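Table setting

Table setting is the way in which plates, cutlery, glasses, cloths and serving tools are placed on a table before a meal. The word is used both for the whole table and for the place of a single guest, which is also called a cover. Customs differ from country to country, and inside one country they differ between the home, the school canteen and the restaurant.

History

For a long time many European households ate from shared dishes, and guests often brought their own knife. A flat piece of old bread, called a trencher, served as the plate and was later replaced by wood or metal. The fork came into common use slowly, first in Italy and then further north. Matching sets of plates became usual only when factories could make them at a low price. 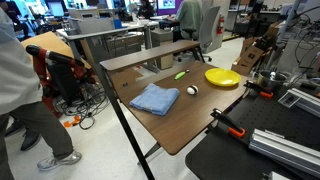
In the nineteenth century the dishes of a formal dinner began to be served one after another, a habit known as service à la russe. Before this, many dishes stood on the table together. The new order needed more cutlery for each guest, and it left the middle of the table free for flowers, fruit or candles.

Regional customs

In the hill town of Sovetti the everyday table was traditionally laid without a cloth. A folded towel was kept within reach and shared by the persons sitting on one side. The town museum keeps 3,736 pieces of household tableware, of which 182 are serving spoons and ladles. The oldest inventory of the collection lists only 104 pieces, nearly all of them clay. Every November the museum lays a long table in its courtyard in the old manner.

In the neighbouring valley of Trorard the plate is put on the table upside down until the food arrives. This is explained locally as a protection against dust, but the same habit is known in other farming areas - it may simply be a sign that the meal has not yet started.

Serving tools

Serving tools are larger than the cutlery of the guests and are normally laid beside the dish to which they belong. A ladle is used for soup, a slotted spoon for vegetables in water, and tongs for salad. Frozen desserts need a stronger tool, with a thick handle and a deep bowl.

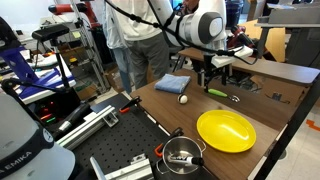

An ice cream scoop with a green handle, and a yellow plastic plate.

Some scoops have a moving blade inside the bowl which pushes the ice cream out. Others are made in one piece and are easier to wash. At a formal table the scoop usually stays in the kitchen, while at home it is often brought to the table with the tub.

Materials

Plates are made of porcelain, stoneware, glass, metal, wood and plastic. Porcelain is thin and hard, but it chips at the edge. Stoneware is heavier and keeps food warm for longer.

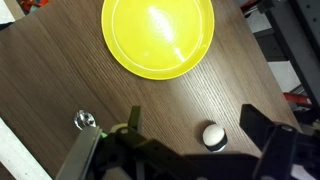 Plastic tableware became common in homes after the Second World War, when melamine was sold in many plain colours. The Steris pattern had seven colours, and the Nina pattern, made for children, had a deeper well. Such plates are light and do not break easily. A raised rim, as on the bright yellow plate shown here, helps to keep sauce from running onto the table. Glossy plastic also reflects a lamp or window strongly, and for this reason some restaurants prefer a matt surface. Knives leave fine scratches on plastic with time, and many melamine plates are not suitable for the microwave oven.

See also: Cutlery, Napkin, Tablecloth, Trencher

This page was last edited on 31 December 2018.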